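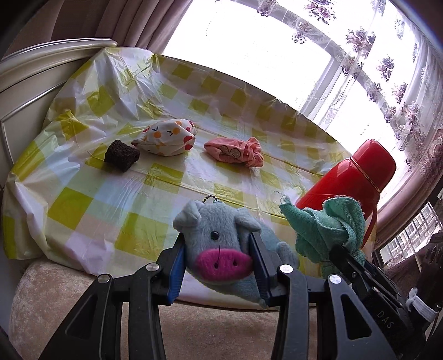

Arboleda code

The Arboleda code is a set of good-practice rules for recording hand-held gripper demonstrations in ordinary homes. Drafted by Sigrun Isaksson and Despina Munteanu, first put out on June 18, 2022, revised that September. Not a legal standard. Used mostly by small labs, and by firms whose contracts name it.

Background

Before the code each group had its own habits. Vundaris let operators use whatever was in the room, Truso shipped a fixed box of objects to every home. Recordings from the two could not be pooled without a lot of relabelling. Isaksson had worked on both sets and wrote the first draft as a list of complaints. Munteanu turned it into rules.

Contents

The text has 11 rules in 5 sections: room, objects, grip, operator, records. The best known are the object rules. Soft things (plush toys, socks, towels, sponges) are to be logged as soft even where they keep thier shape. Loops, cords and bead chains get noted seperately from the item they hang on. Household objects stay in the state they were found, creases and all, no ironing of cloths.

Grip rules are shorter. Close until the object is held, then stop. Squeezing a soft toy flat counts as a fault and the take is marked, not deleted. Pads checked before each session. Same pads on both jaws.

Room rules cover daylight and windows. Curtains may be open or drawn but not moved during a take. Glass and shiny bottles are allowed near the work, breakables are not. Hot liquids banned outright, flasks must be empty.

Consent of everyone living in the home, in writing. Covers views through windows too, a point added in the revision.

Versions

Version 2 dropped the fixed table height, which few homes could meet, and allowed beds and sofas as work surfaces. Also added 6 fault labels. A translation kept by Clotura follows the older text and still has the height rule.

Criticism

Mainly that the records section is too long for one person working alone. Munteanu has agreed in part. Others want a number for grip force; the authors refused, as hand-held tools differ too much and many have no force sensor at all.

See also

Teleoperation
Household object sets
Gripper pad wear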